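Category: Books & Reading > Young Adult

Does Costigan have to be read before Trurkance?

Tamsin Trevaskis
My library only has the second one in. Blurb says it picks up after the fire at Drerport, so I'm not sure I'd follow it.

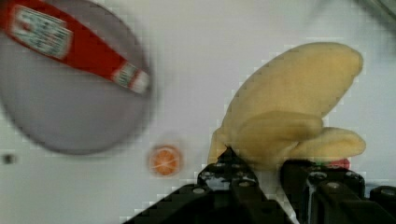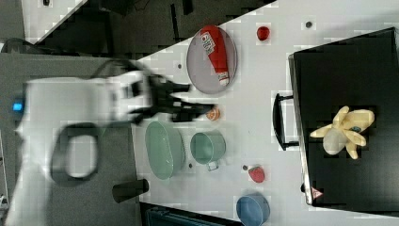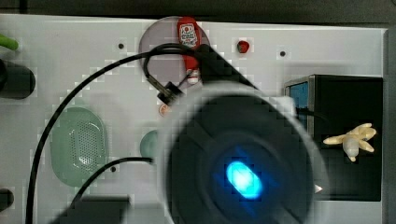
Replies

dunuvgate_reader
Yes, read Costigan first. It's 333 pages and quick going. Trurkance gives away who lit the fire in chapter 3 - no warning at all. Ask your library for an inter-branch loan, mine took six days.

marlo
i read them backwards and it was fine. colour map in the hardcover is nice

Last updated: June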